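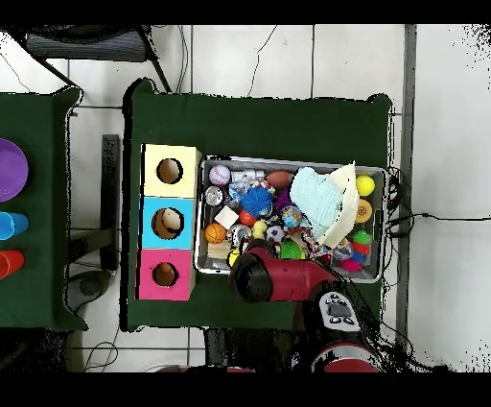 OK so we're on week six of the Prosser sorting kit trial and people keep asking if I'd buy one. Long answer coming, get a coffee.

What you get from Stongate: the arm, the gripper, the picking software, and a phone number that a real person picks up (hi Alun Mostyn, sorry about all the calls!). You bring your own table, boxes and junk.

Our junk is a big heap of toys. Spiky balls, a little soccer ball, a baseball, plus some cloth thrown in to make life hard.

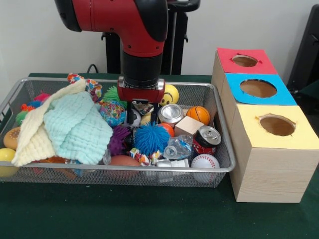

And cloth is where I'd push back on the brochure. It says 24 item types out of the box. Balls, sure, I have no complaints. Anything floppy and I was retuning grip settings till dinner.

Setup took me 8 hours. Alun says his customers at Bimcombe did it in less, good for them lol
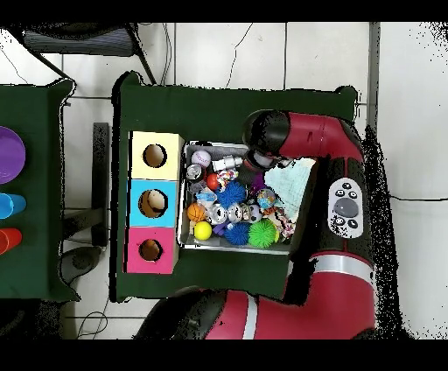
Last edited August 2023

Price stuff, because you all asked: support is $56 a month after the first year and you can skip it. I wouldn't! The manual is pretty thin on calibration.

Would I buy it? For hard, roundish things, yes, tomorrow. For laundry or anything like it I'd wait for the October update. Prondlow has a rival kit and I've asked for a loaner, so more on that when it shows up.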